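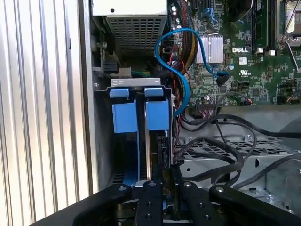 ## Bench Technician, Desktop Disassembly (Casual, 20 hours per week)

Milbridge Refurbishing is filling 2 positions at its Riquelme Street workshop. The technician strips retired desktop towers to component level, sorts the parts by grade and records each one against the unit's asset number. The current intake is 532 towers from an office fleet, mostly Dell.

**Duties**

- Open the case, release the blue drive carriers and log each drive by serial number before it goes to erasure.
- Disconnect SATA data and power cables at the connector. Cables are not to be pulled by the wire.
- Remove memory, expansion cards and processors, and place them in the correct holders.
- Inspect sockets for bent contacts under magnification.
- Enter results in Netine, our stock program.

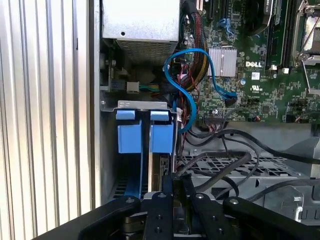 **Do I need a trade certificate?**
A certificate is not required. Applicants complete a practical test of one full strip-down, including the drives, memory and processor.

**Requirements**

- Working knowledge of desktop hardware and ESD practice
- Steady handling of small fasteners and latches
- Normal colour vision for reading wire and label colours
- Able to lift a full tower to bench height

Processors are the costliest parts to damage. The retention lever is opened fully before the chip is lifted, and the chip is set down without touching its contact side. 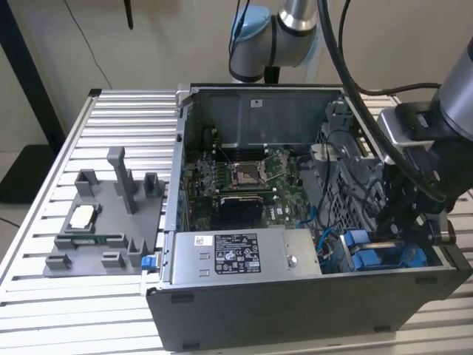
Memory modules are handled by the edges only and stay with their processor until both have been logged. Mixed lots are returned to the technician for re-sorting.

Shifts start at 7:30 am. Training takes place in October at our Zastolville depot, with travel paid. Send a résumé and a short summary of relevant bench work to the workshop office, quoting position 224.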